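The Moroz Sheet

The job was a like-for-like, one room, one table. Selline had quoted 700 for it, including the drive to Flerkinden, and the client had accepted by return. In the office we call these short jobs. The long ones are libraries and dental practices.

A like-for-like means that the contents of a room are packed, carried and set down again in a second room in the same relation to each other as before. It costs more than an ordinary move and takes less strength. Most people who order one are moving a parent. Some are moving themselves and have been told by a doctor to avoid change. The client in this case gave no reason on the form, and the form doesn't require one.

I arrived at the Bastari building at eight. The door was on the latch, as arranged. The client was in the next room with a radio on and stayed there. I called out my name and the name of the firm, and a voice said to go ahead.

The table had a white top with no marks I could use as reference. That is a nuisance. On a wooden table you take your distances from the grain, a burn, a ring left by a cup. On white you work from the edges, or from the largest thing that isn't likely to shift. I chose the parts bin. It was yellow plastic, the stacking kind with a sloped lip at the front, and it was the only item on the table that a careless sleeve wouldn't move.

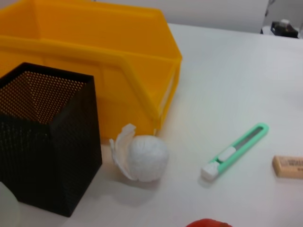

The Moroz sheet has four columns. The first is the item, the second its distance from the reference, the third the direction it faces, and the fourth is its class. Class 1 is fixed, class 2 is breakable, class 3 is sharp, class 4 is general, class 5 is waste. Everything in class 5 is disposed of at the first address. The reasoning, as given in the handbook, is that the firm isn't insured to carry refuse.

I wrote the bin down as class 1 by custom. The pen holder, black mesh, square, went down as class 4. The utility knife was a 3. It had a mint-green body, and I have a blade sleeve in my kit for that purpose. Then there was the tissue.

It was beside the pen holder, at the foot of the bin. It was white, wadded into a rough ball, with one flap standing up out of it. I wrote "tissue, crumpled" and its distance from the bin, and in the fourth column I wrote a 5. I then moved on to the far part of the table.

Facing is the difficult column. A bottle lying on its side has a cap end and a base end, so it has a facing, and that is easily written. A marker has one as well. A ball has none. The handbook allows a dash in the third column for spheres, rolls of tape stood on end, and cats.

The ball was red and had a soft, fuzzy surface. It was in a glass bowl with a wavy rim, a bowl of the sort meant for sugared almonds. I entered the bowl as a 2 and the ball as a 4. I noted that the ball was nearer one side of the bowl than the other. I didn't expect to be able to reproduce that. A bowl will put a ball where it wants it.

The radio in the next room went from music to a weather report for the coast. I heard a chair. The client came as far as the doorway and looked at the sheet on my clipboard, which I hold at an angle that lets people read it. Some firms don't.

"What's the five?" the client said.

I said it was waste, and that it would be disposed of here.

"And that's the only five?"

I said it was. I hadn't decided on the bottle yet. A bottle is a 4 if it holds anything the client wants and a 5 if not, and the question has to be put in those words. I put it.

"It's a four," the client said. "They're all fours."

I explained about the insurance. I have explained it often and can do it in under a minute. The client listened to all of it with one hand on the door frame, then said that the order had been for the room as it was. I agreed that it had. The client asked whether the room as it was had a tissue in it. I said it did. The client went back to the radio.

I have worked for Selline long enough to have a view on this. Nearly all disputes on a like-for-like concern class 5. No one has ever telephoned the office about a wardrobe. They telephone about a bus ticket, the dried-up half of a lemon, a rubber band that was around a doorknob. On one job in December a man asked us to bring back the dust from behind a piano, and we did bring some, in an envelope, though it wasn't possible to say that it was all from behind that piano.

The trouble with a tissue is technical. It has no rigid dimension. If you wrap it, it takes the shape of the wrapping. If you box it loose, it rolls, and the flap folds under. It also has no value that can be declared, and a thing with no value can't be packed under the ordinary terms. I telephoned the office. They said it was up to me, and that if I carried it I should carry it as something else.

I crossed out the 5 and wrote 2.
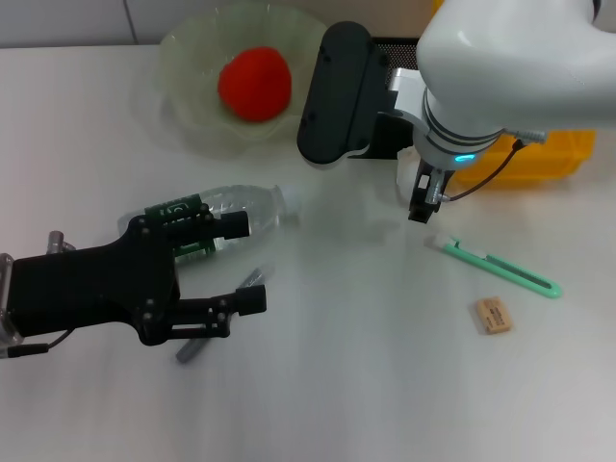

The distances took me most of an hour. The bottle, with its dark green label, I took at cap and base. The marker was gray and lay on a diagonal, which needs two readings, one for each end. I checked each reading twice and had one disagreement with myself, over the marker, of the width of a pencil line. I took the second reading. You always take the second.

For the tissue I took a box meant for a single wineglass. I lined the bottom with a folded cloth, pressed a hollow into it with my thumb, and used the flat of a plastic card to get underneath. It came up in one piece. The flap moved when I breathed out, so I held my breath for the second half. I closed the box and wrote on the lid which way was up, and beneath that, which side had been facing the bin.

The other things took very little time. The knife went into its sleeve. The bowl was wrapped and boxed and the ball boxed on its own, as a ball left in a bowl will find the glass at the first bend in the road. The table top was taken off its legs and carried down between two blankets. Before I left I asked the client to sign the sheet. The client read all four columns, then signed below the last line and wrote the date in full, September 19, 2019, although the sheet asks only for the day and month.

Flerkinden is at the end of a valley road, with 100 bends in it according to a sign at the bottom. The village has 3,000 people, according to another sign at the top. I drove with the wineglass box on the passenger seat and the belt across it. I'm not required to say why. The handbook says fragile items may travel in the cab at the driver's discretion.

The second room was smaller than the first, and the window was on the wrong side. This isn't our concern on a one-table job. I assembled the table, leveled it, and set down the yellow bin at the recorded distance from the two edges. From there I worked outward: pen holder, knife, bottle, marker. I set down the bowl and lowered the ball into it and let go. It settled near the middle. I took it out and tried again, and it settled near the middle. On the third attempt it came to rest to one side and stayed there, and I left it and walked around the table on the far side so as not to shake the floor.

I did the tissue last. I used the card again. It went down where the sheet said, and the side that had faced the bin faced the bin. The flap had dropped a little on the road. I considered lifting it with the point of a pencil. The handbook allows correction of any item displaced in transit, but it also says that an item may not be altered, and I couldn't decide which of the two this would be. I sat down on the packing case for a few minutes.

When I looked again it seemed to me to have come up on its own, slightly, as paper does once it's out of a box. I didn't measure it. There's no column for height.

The client arrived at four by the valley bus, with one bag and the radio. I stood by the door with the sheet. The client put the bag down, put the radio on the windowsill, found the coast weather on it after some searching, and only then came over to the table, and looked at it for as long as the forecast lasted.

After that the client pulled out the chair, sat down, and with one finger moved the pen holder a short way to the left.

"It was always in the way there," the client said.

I asked whether I should amend the sheet. The client said no, the sheet was right, and signed it again at the bottom, in the box for the second address.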